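Comparison of Low-Cost Packaging for Small Mineral Specimens

Course project report, submitted 11/21/19

1. Background

The teaching collection in the geology department holds thumbnail specimens that are handed out, returned and handed out again through the year. Most were stored in folded paper packets. Packets are cheap and hold a written label well, but they give no protection against crushing, and the specimen has to be unwrapped before it can be identified. This project compared three replacements: the Clendus hinged box, the Platotia display box with a clear window, and the Pladau foam-lined tube.

All handling checks were made on a plain pale surface, so that loose grains would show against the background and could be brushed up and weighed.

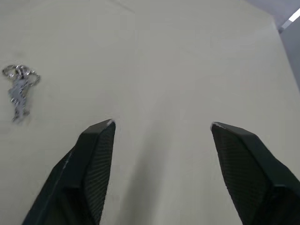 2. Method

A set of 60 specimens was chosen, mostly quartz, calcite and fluorite, with a few fibrous pieces that shed easily. Each was weighed dry, packed, stored in a drawer for the month of September, and weighed again. During that period every container was opened and closed 9 times on a fixed schedule. Grains left inside the container were collected on weighing paper and recorded separately from the loss in specimen mass. The balance was leveled before each session and checked against a 200 g reference mass.

Labels were printed on card and placed under the specimen where the container allowed it. The tubes did not allow it, so their labels were taped to the outside. 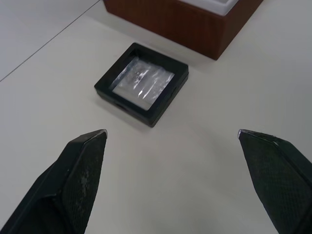

Figure 2. Small square black display box with a clear window, on the white tabletop.

3. Results

The paper packets, kept as a control, had the highest loss of mass. The tubes had the lowest, but two of the fibrous specimens left threads in the foam that could not be recovered. The hinged box and the display box gave nearly equal results for the hard minerals. For calcite the display box did slightly better — the cleavage edges were not touched by the lid.

Time to identify a specimen was also recorded. Readers needed to open every packet and every tube. The windowed box could be identified closed in most cases, except where the specimen had rolled onto its best face.

4. Discussion

Rolling is the main fault of the display box. A clear insert reduces it but does not stop it for rounded pieces, and a small amount of mineral putty was needed for those.

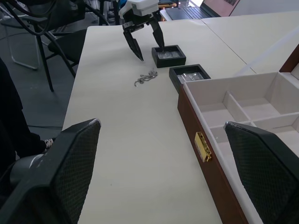

Cost was worked out for the full teaching collection of 400 specimens, using the supplier's list price with no discount. The tubes were the most expensive option and were ruled out on that basis. The hinged box was cheapest, but its lid loosened with repeated opening, and replacements would have to be included in the budget. Drawer space was not a limit for any of the three. The cabinets in the Pace Room are shallow, and containers must be stored in a single layer in any case.

5. Recommendation

Display boxes should be used for calcite, fluorite and other minerals with good cleavage. Hinged boxes are adequate for quartz. Fibrous specimens should stay in sealed packets until a container without foam has been tested. The humidity of the drawers was not controlled, and the weights for the two clay-bearing pieces should be treated with caution.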